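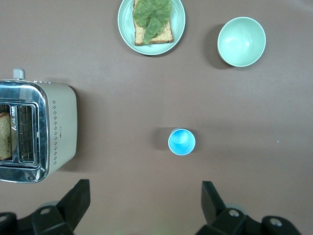
Minutes of the review meeting on the Tidanier breakfast kit

Sunday, August 7, 2022, in the long room at Hartono

Chair: So-ying Shih
Also present: the kitchen team, two colleagues from purchasing, and our guest from Rultuvport, who had kindly given up a weekend to be with us.

1. Welcome and last minutes

So-ying thanked everybody for coming in on such a warm afternoon and said how much she had been looking forward to this one. The April minutes were agreed with a single correction: the loan of the kit comes from Rultuvport, and Zemen only handles the servicing.

2. What the kit is for

For the benefit of those who missed April, our guest went over the offer again. The Tidanier kit is an arm with a two-finger gripper, a small camera mounted near the fingers, and a set of ready-made breakfast tasks that we can change to suit our own crockery. We would be using it in the training kitchen, where people try out helping equipment before deciding whether they would like it at home.

3. The toast and lettuce task

Most of the afternoon went on this, and very enjoyable it was too. The layout is the one we settled on by email: two-slot toaster to the left, green plate at the top with the toast and lettuce on it, matching green bowl to the right, and the little blue cup standing on its own nearer the gripper. The kitchen team like this layout because it feels like a breakfast somebody might really sit down to, and So-ying agreed that visitors warm to it far more than they did to the plain blocks in the sales booklet.

There was a long and friendly discussion about the toaster. With the gripper working so near its chrome corner, purchasing wondered whether it ought to move further over. The kitchen team would sooner leave it where it is and teach the arm a wider path, as few people have a worktop with room to spare. It was agreed to try both and compare notes.

The shine on the toaster top was raised as well (it does throw back a good deal of light), and our guest offered to ask whether the camera settings can be adjusted for it. The lettuce was felt to be a fair test, being such a floppy, crinkly thing, and it stays in.

4. Cost

The kit is offered at 678 pounds a month, with servicing through Zemen a further 88. The deposit is 800 pounds, returnable. Purchasing thought the servicing charge a little steep for a piece of equipment that will be used on weekdays only, and asked if a lighter plan could be had. Our guest could not promise anything but will put the question warmly.

5. Decision

Agreed to extend the trial by 4 weeks before signing anything. So-ying reminded us that we are under no obligation at the end of it.

6. Actions

So-ying to write to Rultuvport confirming the extension.
Kitchen team to try the toaster in both positions and keep a note of each attempt.
Guest to ask about camera settings and the lighter servicing plan.
Purchasing to read the returns clause properly and report back.

7. Any other business

The kitchen team asked for a second set of the green crockery in case of breakages, and this was approved. Thanks were given for the lemon cake. The next meeting will be fixed once the holiday rota is out.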